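Notes on the match finder, 2 August 2026

Third entry on the Sornar encoder. Mostly for my own reference, so the order is the order I did things in.
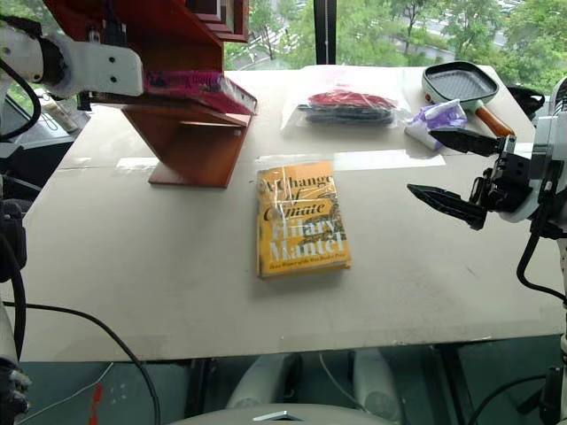 Where the encoder stood this morning

Sornar is a block-based LZ77 compressor with a 64 KB window and byte-aligned output. The decoder has been frozen since December and I don't intend to touch it. Everything from here on is encoder work, which means any change can be checked by decoding with the old binary and comparing hashes.

The match finder was a plain hash chain. Three-byte hash, 16-bit table, chain array indexed by position modulo window size. Search depth is set by level, with a ceiling of 291 steps at the top setting. That number came out of a sweep I ran on the Pilix logs and I never revisited it. It is too deep for binary data and too shallow for the logs themselves once the blocks get large.

The test files are the same four sets as before: Pilix server logs, Hiltel sensor dumps, the Tan source tree as a tar, and a directory of plain English text. The text set is small and I only keep it to catch regressions in short-match behaviour.

Chain behaviour on the Hiltel dumps

The Hiltel files are fixed-width records, mostly zeros in the upper bytes of each field. A three-byte hash on that is close to useless. Every run of zeros lands in the same bucket, so the chain for that bucket is effectively the whole window, and the finder burns its full depth on positions that all match for the same trivial length and then fail.

I had been treating this as a tuning problem. It is a structural one. Two changes:

First, runs are now detected before the hash lookup. If the next 13 bytes are identical the finder emits an offset-one match, extends it as far as it will go, and skips insertion for the interior positions. The first and last few positions of the run still get inserted so that matches across the run boundary can be found. I got this wrong on the first attempt and inserted only the first position, which cost ratio on any record whose useful bytes directly follow the padding.

Second, a second table with a five-byte hash. The finder tries that one first and only falls back to the three-byte chain if nothing usable comes back. The extra table is the same size as the first, so memory for the hash heads doubles. On the encoder side I can live with that.

Encode time on the Hiltel set dropped to about a fifth of what it was. Ratio improved very slightly, which I had not expected, and which I put down to the search budget being spent on candidates worth looking at. The log set barely moved. The Tan tarball got slightly slower, as there are now two lookups per position where one used to be enough.

Parsing

The parser is still lazy with one byte of lookahead. I started on a proper forward dynamic programming pass and got as far as the cost table. With byte-aligned output the literal cost is simple enough, eight bits plus whatever the run-length escape adds, but the escape is the part that makes it awkward. Cost of a literal depends on how many literals precede it, and a strict treatment would need the run length in the state.

Options considered:

Ignore the escape entirely and accept a cost error at each boundary. Easy, and probably fine for text.

Carry the literal run length along the cheapest path only. Not optimal, since the cheapest path to a position might have a run length that makes the next step dearer than the second-cheapest path would. In practice the error should be one byte per boundary at most.

Keep two arrivals per position. Correct more often, doubles the work in the inner loop.

I am going with the middle one. The array holds, for each position, the total cost, the match length and offset that got there, and the current run length. Sixteen bytes per entry if I pack the offset properly. I can process in sub-blocks and keep the whole thing inside L2.

The remaining question is how long a match has to be before the parser stops considering alternatives and simply takes it. Currently set to 100 by guesswork. Without a cutoff the run-heavy files go quadratic, and the run detector above does not help, because the parser still wants to evaluate every shorter length of the match.

A bug worth recording

The chain array was being read past the window limit when the current position was exactly a multiple of the window size. The old entry in that slot had been overwritten by the current position, so the next link pointed to itself and the loop ran to full depth, comparing the block with itself. The output was still valid because an offset of zero was rejected afterwards. That is why the round-trip tests never caught it. I found it only by counting steps per lookup and seeing the maximum depth hit at regular intervals.

Fix is to read the previous head before writing the new one, and to stop if the candidate is not strictly less than the last. I added an assert on the second condition and left it on in the test build.

Repeat offsets

Not doing this. The format has no code space for them and adding any would break the frozen decoder. I did measure how often the last offset would have been reused: frequently on Hiltel, rarely on the text, somewhere in between on the Tan tarball. If there is ever a second version of the format this goes near the top of the list. For now a tie-break in the parser in favour of the previous offset costs nothing, but it also gains nothing without an entropy stage behind it, so I took it out again.

To do

Finish the forward pass and compare it with lazy on all four sets.
Redo the depth sweep with the two-table finder.
Move the step counter behind a compile flag.
Check unaligned reads in the match extender on the ARM board.
Rerun the fuzz corpus against the old decoder before merging the branch.

Recent entries
Sornar: freezing the decoder
Block size and the Pilix logs
Measuring decode speed without fooling the timer
Notes on filters for fixed-width records
Why the checksum moved to the footer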